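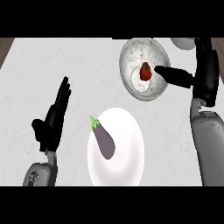

Stivent Kitchens and Interiors: Technical and Operations Meeting, July

Minutes

Present: Liette Kennedy (chair), Hélène Chan (minutes), the site supervisors for Kumcombe and Brasgate, the workshop lead, the buyer.
Apologies: the estimating desk. Written notes had been sent in and were taken under item 4.
The meeting opened at 8.15 in the upstairs office.

1. Minutes of the last meeting

Accepted with one correction. Under "Ventilation", the duct run at Kumcombe should read "through the rear gable", not "through the side wall". The drawing on the job file was already right.

2. Matters arising

2.1 The moisture meters have come back from calibration. One read high across the whole range and has been withdrawn. The buyer is to order a replacement of the same type so that old and new readings can be compared directly.

2.2 The revised handover sheet has been in use since the last meeting. Supervisors reported that the section on stop valves is being filled in properly but the section on extractor settings is often left blank. HC to move the extractor section to the front page.

2.3 Van stock lists: carried forward.

3. Worktop templating and support

3.1 LK reported that the rule on when a templater may be booked is being read differently by the two site teams. At Kumcombe the booking is made when the base units are fixed. At Brasgate it is made when they are delivered, on the assumption that they will be fixed by the day of the visit. The second practice led to a wasted visit last month, charged to the job.

3.2 Agreed that no templating visit is to be booked until base units are fixed, levelled and checked by the supervisor, and the sink and tap are on site. The supervisor signs the level check on the job sheet. A photograph of the level on the unit is not a substitute for the signature.

3.3 The workshop lead asked for a ruling on overhangs. Two recent island drawings showed a seating overhang with no brackets. After discussion it was agreed that any unsupported overhang greater than 212 mm in stone must go back to the fabricator for written comment before the drawing is issued to the client. This applies to all stone whatever the thickness. Timber tops are to be dealt with separately and the existing note on them stands.

3.4 Joints in stone tops. The Brasgate supervisor said clients are still being shown samples without any mention of where the joint will fall. On veined material this is a recurring complaint at handover. The joint position is to be drawn on the plan and initialled by the client at the second design visit. Where the client asks for veining to be matched across a joint, the request goes to the fabricator in writing and the answer is kept on file.

3.5 Sealing. The care leaflet for marble gives a different interval from the one on the sealer tin. The leaflet is to be withdrawn until the wording has been checked. In the meantime the fabricator's own sheet goes in the handover pack. 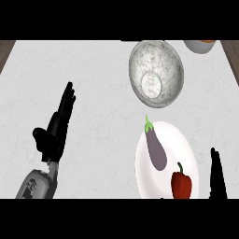 Fig. 2. Marble top, pale grey-white with faint veining.

4. Estimating notes

4.1 The estimating desk's notes were read out by HC. The main point was that making good after old tiling is removed is being under-allowed. Of the 164 completed jobs reviewed, almost a third had an extra for plastering that could have been foreseen at survey.

4.2 The survey form has a tick box for wall condition but no space for a remark. Surveyors tick "fair" in nearly every case. Agreed to replace the tick box with a short written entry, to include what the wall is made of, whether the tile sounds hollow, and any sign of earlier patching.

4.3 It was suggested that a fixed sum for plastering be put in every estimate. Not agreed. LK considered that this would hide the fault in the survey. To be looked at again once the new form has been in use for a quarter.

5. Rweyemamu job

5.1 The structural opening is complete and the building inspector has seen the bearing at both ends. The padstone at the garden end was recast before the inspection after the first was found to be out of level.

5.2 The floor is a mixture of old boards and a later concrete strip. The strip stands proud of the boards. Three options were put forward: grind the concrete, raise the boards with ply, or accept a threshold. The supervisor prefers ply. The clearance under the existing hall door must be measured first and the client told if the door needs trimming.

5.3 The electrician has asked for the oven circuit to be confirmed. The appliance on the order differs from the one on the drawing. Buyer to send the data sheet for the ordered model by Saturday and the drawing is to be changed to match.

5.4 Dust. A complaint was received from the adjoining house. The sheeting at the side passage has been taped and the saw moved to the rear. No further complaint at the time of the meeting.

6. Workshop

6.1 The edge bander is leaving a visible glue line on dark boards. The pressure roller has been adjusted with little effect. The workshop lead believes the fault is in the glue temperature and will run test pieces at several settings, marked and kept for comparison. Dark boards are to go to the outside shop until the test is finished.

6.2 Drawer runners from the last delivery had mixed left and right hands in the same box. All open boxes have been checked. Any further mixed box is to be returned whole.

6.3 Extraction filters are due for a change. The shop will be without extraction for the morning and no cutting of board is to take place during that time.

7. Waste and deliveries

7.1 The skip firm has altered its terms and plasterboard must now be bagged separately. Supervisors to brief all trades. Mixed loads will be charged back to the trade responsible where this can be shown.

7.2 Deliveries to Kumcombe are to be made from the lower road only. The upper road is marked for light vehicles and a driver was turned back.

8. Any other business

8.1 The ladder register shows 21 items against 2 missing tags. Untagged ladders are not to leave the yard.

8.2 HC asked that job sheets be returned at the end of each week and not held in the van.

Actions

LK: issue the templating rule and overhang limit to both site teams; obtain revised wording for the marble leaflet.
HC: amend handover sheet; amend survey form; reissue last minutes with the correction.
Buyer: replacement moisture meter; oven data sheet.
Workshop lead: glue temperature tests; filter change; ladder tags.
Supervisors: plasterboard briefing; hall door clearance (Rweyemamu).

The meeting closed at 9.40. Next meeting same room, date to be sent round by HC.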